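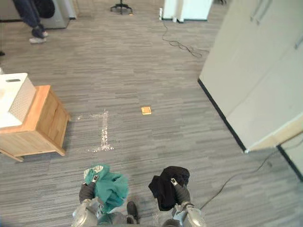

Courses > Household Skills > Handout 2: Picking up and sorting

November 7, 2020
by Valquíria Arruda

Last time we did shelves, so now it's floors and fabrics. I always start with whatever cloth is lying about, then move on to the carpet itself. Do it the other way round and you'll only drop fluff on the bit you've just cleaned!

Make two piles, light and dark, and give each thing a shake before it goes down. Jucélia folds as she goes – I don't, I fold at the end.
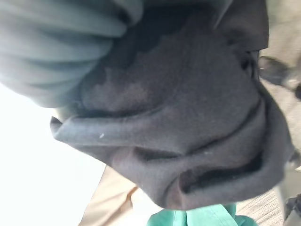 Dark fabrics need a proper look before they go in any pile. I check them by a window if I can. Lint shows up terribly on charcoal grey, even one tiny white speck on a rolled edge, so keep a lint brush handy. Open out the deep folds as well, and feel inside for tissues.

For next time, bring one dark item from home and read page 200 of the Bunting booklet.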